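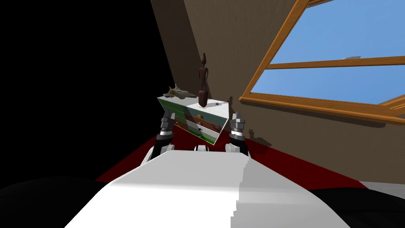

Nemum has published a two-stage method for teaching a two-armed robot to open furniture drawers in simulation. A planner chooses a grasp for each arm, and a learned policy then corrects the motion using the head and wrist cameras. The test room is a rendered attic with a skylight, and the chest carries a figurine and an animal skull on top, so a policy that tips the load too far is penalised. 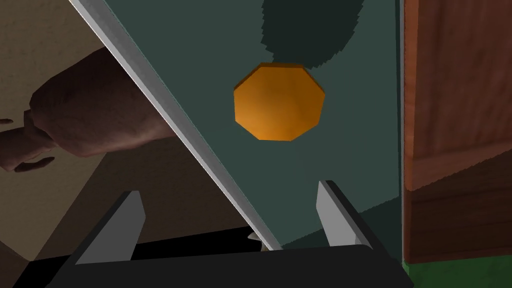
Wrist views are fed to the policy at 12 frames per second. Training took 3 days on a single workstation at the Stikaden laboratory.
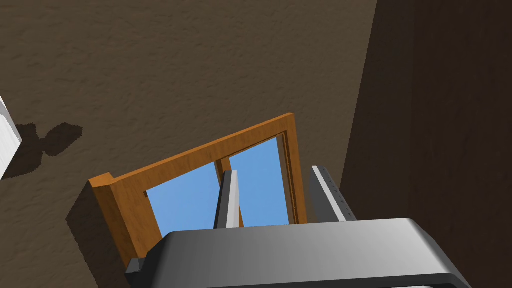 Colours and surface textures are changed between runs to stop the policy relying on them. An earlier version, written for the Baxter robot, used fixed textures and did poorly when the lighting was altered.
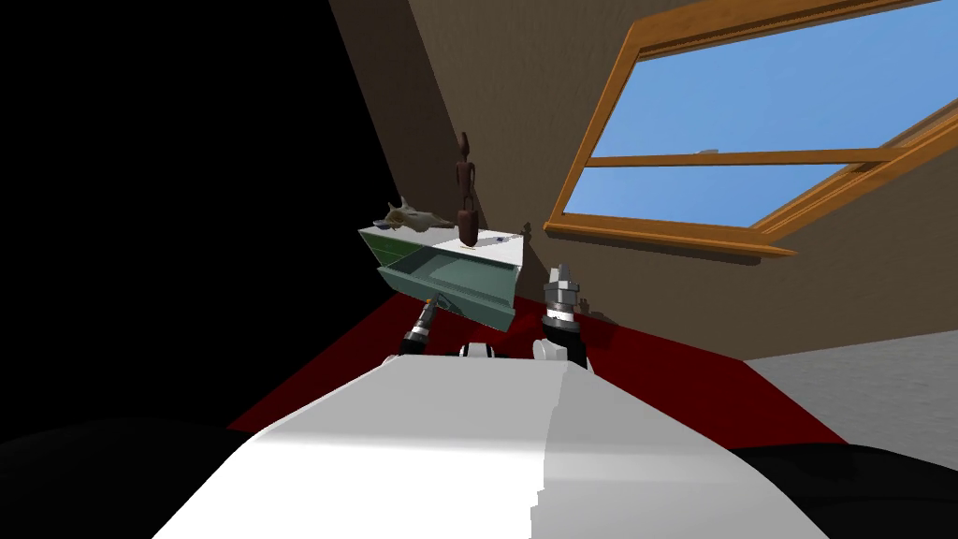
Success is scored on drawer travel and on the state of the objects above it. A run with the drawer partway out and the figurine still upright counts as a partial pass. Full passes require the drawer to be closed again within 2 minutes. Code will be released through Zerkbridge in December.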